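Ticket: Loluna cell, charger and power strip task
Opened by: Ekkachai Kaewkla
Date: August 21, 2021
Status: open, waiting on planner change

Task: plug the pink phone charger into the power strip and seat the cable. Both arms enabled, one gripper each.

Result: 25 attempts on the Cilleo planner, 8 complete. Of the failures, 16 were logged as wrong cable pose after the grasp. The last one was a manual stop.

Tried so far:
- Grip force down one step. No change.
- Re-ran hand-eye calibration. Error within limits.
- Loaded the June grasp model. Worse, reverted.

Layout and cable grasp for reference: 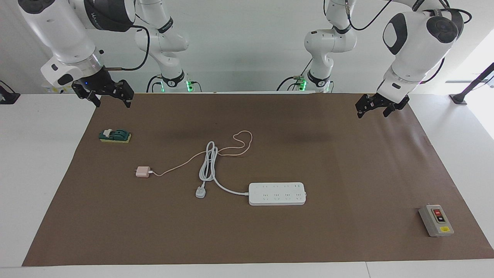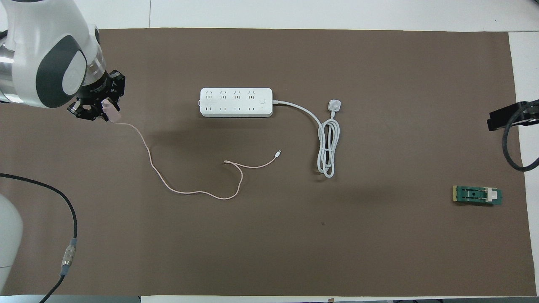 The planner treats the cable as rigid for the first 5 cm past the fingers. That holds for thick cords and fails on thin ones. Rigid parts are fine; the arms can press a switch all day. I would not tell Miyazaki that this is ready for household work.

Next: shorten the rigid segment, add a second look before insertion, repeat the full set. Please leave the Flonunia build installed until I report back.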